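This site uses cookies to remember your region and language. Accept | Manage settings

Keseck Basin Rack, Black
Supplied by Ferken Kitchen Equipment, Jatville

The Keseck rack is intended for shared and staff kitchens in which plates are rinsed at the sink before they are loaded into a dishwasher. It is placed directly in the basin and requires no fixings. The rated load is 20 pounds. Orders placed before May 27, 2019 are supplied at the March price.
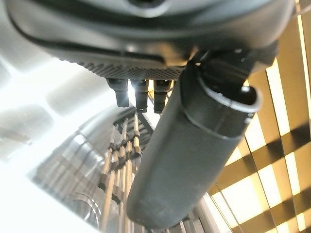 Moges Residence reported that the rack had been in daily use in its second-floor kitchen for 90 days, that plates no longer slid against one another during rinsing, and that a narrower version would be welcome for its smaller sinks.

A narrower version is under review. Customers with smaller sinks are asked to measure the flat floor of the basin before ordering, excluding the curve at the corners. Plates may be set upright in the parallel slots or leaned against the rack while the dishwasher is being loaded.
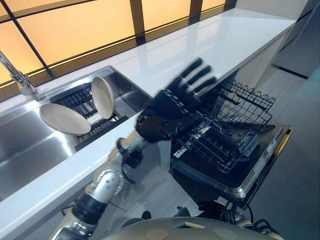 The rack should be lifted out once a week and washed with mild dish soap. Scouring powder is not recommended. Replacement racks are held in stock under part number 164, and institutional orders are delivered to Jatville addresses without charge.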